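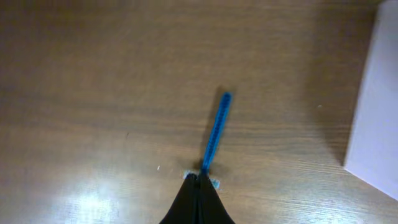
**Inombridge weekend – last bits before we go**

OK, quick one, typing this on my lunch break. The choir trip to Inombridge is nearly on us and I've still got a pile of unanswered emails, so I'm putting it all in one place. Please read before you text me. Please.

**Money.** Balances due by Tue 29 October. Bank transfer if you can, checks if you must, but no envelopes of cash in my mailbox like in September. Put your name on the transfer. I've got one in there marked "singing" and no clue who sent it. If it was you, shout.

We paid Ofori Coaches the $400 deposit out of the cake sale money, so thanks to all who baked. The rest of the coach comes out of your balances. The driver's tip doesn't, that's a hat passed around on the way home as usual.

**Coach.** Leaves from the back lot behind the Osteck building, same as last year. Not the front! The front is permit only on Saturdays now and they do tow. Engine's running at 7:30, gone at 7:45. We have 19 seats sold and the coach is a big one, so there is plenty of room if your other half wants to come along at the last minute. Same price, they don't have to sing. Garment bags go flat on the empty seats at the back – don't let anyone put them underneath with the suitcases, we all remember the ironing.

One stop on the way out, at the diner just past the county line. Half an hour. Bathrooms there are slow so go first, order second. 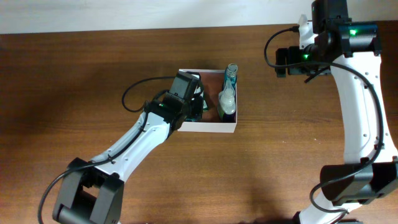
**Rooms.** We're at Rasta House again. New owners, same creaky stairs, and breakfast is included this time. Mostly twins. If you asked for a particular roommate you've got them. If you didn't, I've put quiet people with quiet people and the rest of you know who you are. Light sleepers, ask for the garden side when you check in, the street side gets the delivery trucks early. There's no elevator. Anyone who has trouble with stairs, tell me now and I'll swap you down to the ground floor, there are 2 rooms down there and I'm holding both.

They don't put out shampoo or soap anymore, so bring your own. Towels they do have.

**Music.** Yannick Mallet is conducting both concerts and he'd like it known that the Saturday program is from memory. All of it. No folders, no phones, no lyrics on the inside of your cuff. Sunday morning is with folders, black ones. The running order changed again after last rehersal, so throw out the green sheet. The white sheet is right. Short version – the lullaby moves to just before the break and the sea song closes the first half of Sunday, not Saturday. Altos, he wants you a row further forward for the lullaby. He'll explain.

Tenors. Page 6, the held note. It's still flat. He asked me to put that in the newsletter so I have.

Warm-up Saturday is in the church hall across from the house, doors at 4. The hall is cold. The church is colder. Thermal layers under concert black, and I mean it, the last concert there half the sopranos were singing in coats.

**Food.** Saturday lunch is on your own, there's a decent bakery by the bridge and a soup place that closes early. Dinner after the concert is booked for everybody in the back room at the house. Set menu, 2 choices, chicken or the squash pie. If you haven't told me which one then you're getting the pie. Allergies I need in writing, even if I've known you for years, the kitchen wants a list.
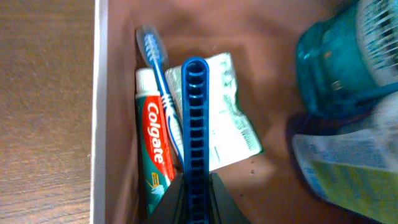
*Toothpaste among the toiletries.*

**Sunday.** Free time after the morning service until the coach at 3. The river path is open again as far as the old mill, flat and easy walking, a bit muddy in places so bring proper shoes. Antiques market is on too if the weather holds. Coach picks up on the bridge side, not at the house, the street's too narrow to turn in. Home by early evening, traffic allowing.

**Still need:** someone to bring the pitch pipe (ours is missing), someone to bring a spare black tie or three, and a page turner for the accompanist on Sunday. Reply to this email or grab me on rehearsal night. I'll be by the piano untill the lights go off.

See you on the coach.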